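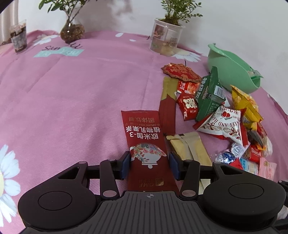 Folie 1: Portionsbeutel und andere Kleinverpackungen auf einer Tagesdecke mit Blumenmuster

Sprechernotizen: Kleine Verpackungen im Haushalt
Vortrag in der Stadtbücherei Tarnach, 20. November 2022

Zu Folie 1 (Einstieg)
Begrüßung, Handys, Hinweis auf die Pause. Folie stehen lassen, bis alle sitzen.
Auf dem Bild liegt ein länglicher roter Beutel, Aufdruck chinesisch, dazu auf Englisch "O-3 PLANT MILK". Laut Aufdruck ein Omega-3-Getränk. Nur kurz erwähnen, um das Produkt geht es heute nicht. Es geht um das Format: eine Portion, eine Hülle.
Frage ins Publikum: Wer hat heute schon einen Portionsbeutel aufgerissen? Zucker im Café zählt mit. Teebeutel mit eigenem Umschlag auch.

Zu Folie 2 (Was ist eine Kleinverpackung?)
Für diesen Vortrag gilt: alles, was für eine einzelne Portion gedacht ist und nach dem Öffnen nicht wieder verschlossen wird. Das ist meine Arbeitsdefinition und keine amtliche. Darunter fallen Zuckersticks, Kaffeesahne, Ketchup, Instantgetränke, Shampooproben, Brausetabletten in Einzelfolie. Eine kleine Dose mit Deckel gehört nicht dazu.
Die Abgrenzung ist bei Süßigkeiten schwierig. Einzeln gewickelte Bonbons in einem großen Beutel habe ich mitgezählt, und zwar jedes Bonbon und den Beutel. Dazu kommt meistens eine Rückfrage. Antwort: Man kann es auch anders machen, dann sind die Zahlen kleiner, die Reihenfolge bleibt gleich.

Zu Folie 3 (Warum gibt es sie?)
Drei Gründe nennen, nicht ausdehnen.
Dosierung. Bei Pulvern ist die abgepackte Menge bequem, bei Arzneimitteln auch sinnvoll.
Haltbarkeit. Manche Pulver ziehen Feuchtigkeit. Ein großes Glas, das täglich geöffnet wird, verklumpt irgendwann.
Preis an der Kasse. In vielen Ländern wird Shampoo oder Waschmittel im Beutelchen verkauft, weil der Betrag für eine ganze Flasche auf einmal zu hoch ist. Auf den Liter gerechnet kann der Beutel trotzdem teurer sein.
An der Stelle Mangundap erwähnen. In dem kleinen Laden dort hingen die Beutel in langen Streifen von der Decke und wurden einzeln abgerissen. Wer nur einen brauchte, kaufte einen. Ich will das nicht bewerten, es gehört aber zum Bild. Wer in Tarnach einkauft, hat in der Regel eine Wahl, dort war das Regal mit Flaschen sehr kurz.

Zu Folie 4 (Material)
Viele Portionsbeutel bestehen aus mehreren Schichten. Außen eine Lage, die sich bedrucken lässt, in der Mitte oft eine Sperrschicht gegen Licht und Sauerstoff, innen eine Lage, die sich verschweißen lässt. Die Schichten sind fest verbunden. Genau darin liegt die Schwierigkeit beim Sortieren: Die Anlage erkennt eine Oberfläche, bekommt aber ein Gemisch.
Dazu kommt die Größe. Sehr kleine Teile fallen in der Siebtrommel durch und landen bei den Resten. Ein abgerissener Streifen vom Beutelrand hat praktisch keine Chance. Deshalb der einfache Rat: den Rand nur anreißen und am Beutel lassen.
Muster herumgeben: ein Stück Verbundfolie, ein Stück reines Papier, ein Stück einfache Folie. Reißprobe machen lassen. Muster hinterher wieder einsammeln, beim letzten Mal fehlte das Papier.

Zu Folie 5 (Das Sammeljahr in Estov)
Hausgemeinschaft in Estov, 7 Haushalte. Ein Jahr lang kamen alle leeren Kleinverpackungen in einen eigenen Eimer im Keller, gezählt wurde am Monatsende.
Ergebnis: 2.644 Stück.
Vorher durfte jeder im Haus schätzen. Die höchste Schätzung lag bei 3.000, alle anderen lagen deutlich darunter. Die Zahl kurz wirken lassen, dann weiter.
Der stärkste Monat war der Dezember. Grund waren die Süßigkeiten, Tee kam an zweiter Stelle. Im Sommer fiel vor allem Grillsoße an.
Einschränkung offen ansprechen: Was unterwegs verbraucht wurde, ist nicht enthalten. Ein Haushalt war außerdem mehrere Wochen verreist. Eine Studie ist das nicht, und auf andere Häuser lässt es sich nicht übertragen.

Zu Folie 6 (Was sich geändert hat)
Nach dem Jahr haben die meisten im Haus beim Tee auf lose Ware umgestellt. Beim Kaffee wurde wenig geändert. Bei den Süßigkeiten gar nichts, das darf man ruhig so sagen.
Gut funktioniert hat ein Glas für Reste: Zuckersticks, Senf und Sojasoße aus Lieferungen kommen hinein und werden zuerst verbraucht. Vorher lagen sie in drei verschiedenen Schubladen.
Schlecht funktioniert hat das Umfüllen von Brühpulver. Das Pulver wurde hart, und am Ende wurde mehr weggeworfen als vorher.

Zu Folie 7 (Trennen)
Örtliche Regeln gehen vor. Für Tarnach liegt das Merkblatt am Ausgang.
Leer genügt, ausspülen ist nicht nötig.
Beutel nicht ineinanderstecken.
Papierumschläge von Teebeuteln ins Altpapier, sofern sie nicht beschichtet sind. Im Zweifel Reißprobe.
Medikamentenbeutel mit Inhalt gehören nicht in die Spüle.

Zu Folie 8 (Nachfüllregal Havska)
Havska ist der Laden am Bahnhof mit dem Nachfüllregal. Kein Sponsor des Abends, bitte ausdrücklich dazusagen. Das Regal führt Tee, Gewürze, Waschmittel und Haferflocken. Eigene Gefäße werden vorher leer gewogen. Gewürze lohnen sich am ehesten, da man sehr kleine Mengen nehmen kann. Beim Waschmittel habe ich kaum einen Preisunterschied festgestellt.

Pause
Fenster auf. Mustertüten auf den Tisch vorne links.

Zu Folie 9 (Fragen, die meistens kommen)
Ist Papier immer besser? Nein. Beschichtetes Papier hat dieselben Probleme wie andere Verbunde, und für trockene Ware reicht oft eine dünne einfache Folie.
Was ist mit kompostierbaren Beuteln? Beim örtlichen Entsorger nachfragen. Viele Anlagen sortieren sie aus.
Soll man Proben ablehnen? Kann man. An der Kasse genügt ein Satz.
Falls nach dem Produkt auf Folie 1 gefragt wird: Zu Omega-3 und Nahrungsergänzung kann ich nichts Fachliches sagen, dafür an die Apotheke verweisen.

Zu Folie 10 (Schluss)
Zählbogen austeilen, eine Seite, vier Wochen. Die Spalten sind Lebensmittel, Getränke, Bad und Sonstiges. Ausgefüllte Bögen können an der Ausleihtheke abgegeben werden. Stühle bitte wieder an die Wand stellen, der Raum wird danach noch gebraucht.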